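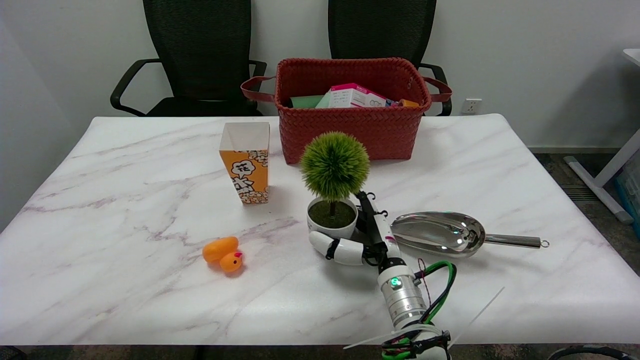
Table-top grasping: the gallery

Giang Lục asked me to put up a page for the Alover grasping study, and I agreed on condition that I could write my own captions. The paper says the method learns to pick up household things it has never met before. I spent most of November at the bench while the trials were run, and I think that is a generous reading of what we have.

The one picture on the page comes from the marble-patterned table, with the potted plant being handled. The notes under it are grouped by object, in the order they come up in the paper.

The plant
A round green ball on a thin stem, in a white pot. The fingers are curled near the base of the pot, where I would put mine. The paper calls this "choosing a stable contact". I would like to see it choose the same place when the pot is turned, or when the stem leans across it. We ran 40 trials on the plant and the pot stood upright in every one.

The scoop
Stainless steel, deep shiny bowl, long straight handle with a ring at the end. Reflective things upset depth cameras and this one is no exception. The results table gives a single figure for "metal tools", which lumps the scoop in with a dull spatula. Split them, please. I have asked twice.

The duck
Orange rubber, on its side. Soft toys and rubber toys forgive a bad grasp, so a success here tells you less than a success on the pot. They are scored the same.

The popcorn box
Open at the top, with cartoon popcorn on the outside. Peixoto argues that a grasp which crushes the cardboard still counts if the box leaves the table. I don't agree, and the wording in the paper lets you read it either way.

The basket
Red and woven, two strap handles, packets poking up over the rim. For my money it is the hardest thing on the table, and it was left out of the scoring as "background". If a method is meant for homes, a full basket is exactly what I'd test it on.

The numbers
There were 248 scored trials over the whole study, and 31 were dropped before scoring for "operator error". I have read the log for those. At least 5 look to me like the arm simply missing. Grivberg has the log if you want to make up your own mind, and Aken is re-scoring the dropped runs without seeing the first set of marks. I'll change the captions if the new scores prove me wrong.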